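18 January 2019
Karla Medrano
2 min read

Stock count reconciliation, Travwood file. Ledger says 1481 units, count sheets 261 short of that. Montserrat thinks cutoff: goods invoiced by Srisuk before year end, not received. Plausible. Want the delivery notes before I write anything down.

Sampled 100 lines from the Prolix export. Two with no unit cost at all. Asked Jukeck for the price list, no reply yet. 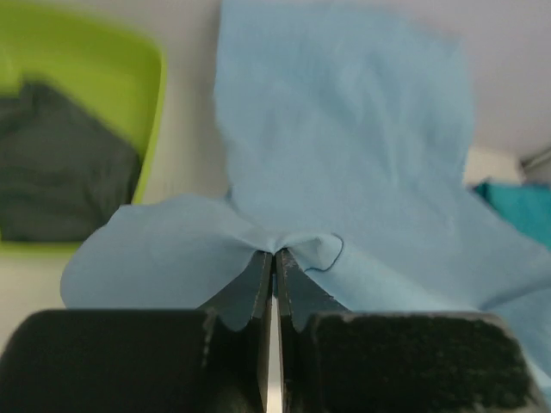 Light blue fabric, all three.
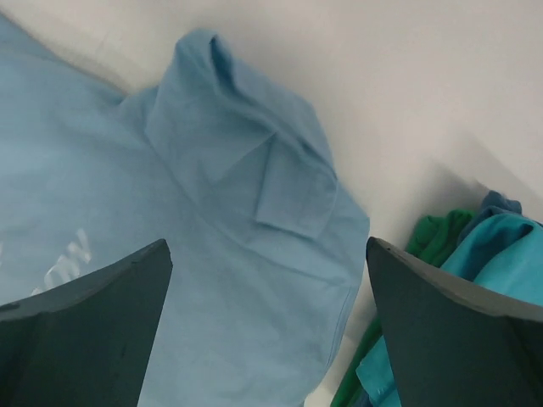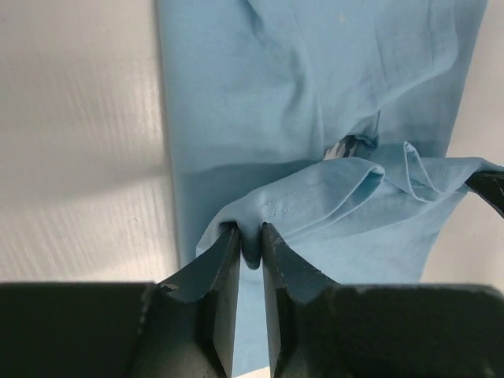

Inherent risk stays at high for inventory. Current ratio looks fine but only if the stock figure holds, so dont lean on it. Redo turnover once cutoff is settled. Last years workpaper (May) used average cost, check they havent switched.

Comments

Montserrat Echevarría: Delivery notes are in the red binder. Two pages missing.

Karla: ok will chase tomorow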